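Latton Open Day: Your Questions

What will we see?
Two robot arms sorting cables by colour into yellow bins, up close!
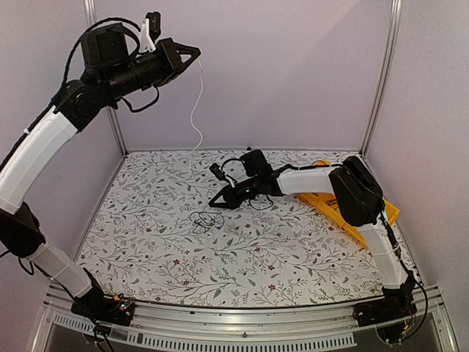 Thin, floppy things are hard for robots to pick up, so expect to stand there longer than you planned (I always do). Judit Erdős runs the demo and loves being interrupted.

When is it?
Sunday, with demos every 22 minutes from 10 am.

Can my kids come?
Please bring them! Under-eights need a grown-up with them.
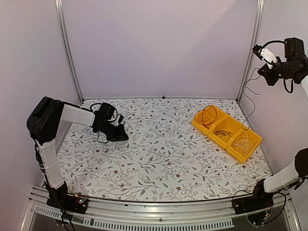
Where do I park?
Behind the Dirkus building. Come in by Door 2.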